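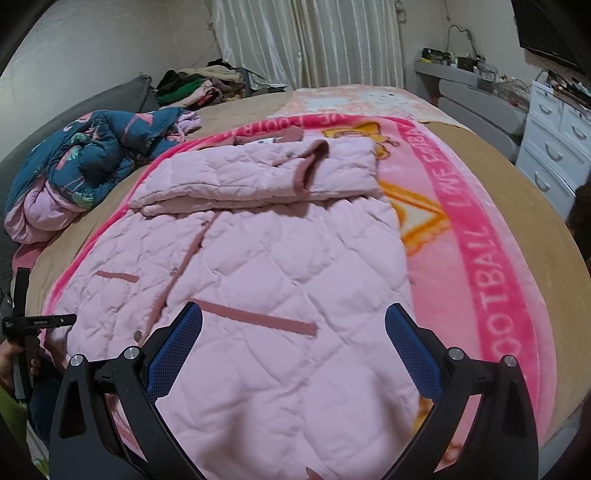
Pilkington Patient Assistance Fund – Distthorpe Office

9 December 2019

The winter round of travel grants is now open. Patients in active treatment who live more than 13 miles from their clinic can apply for up to $400 toward gas, bus fare or parking. One grant is available per household until June.

We need the two-page form, a letter from your treatment center and a recent pay stub or benefits statement. If you have stopped working during treatment, write that on page two – you do not need a letter from your employer.

Forms are at the front desk in Distthorpe and at the Kastitz clinic. Decisions take nine working days, and checks are mailed to the address on the form. If you have moved, please call us before you apply.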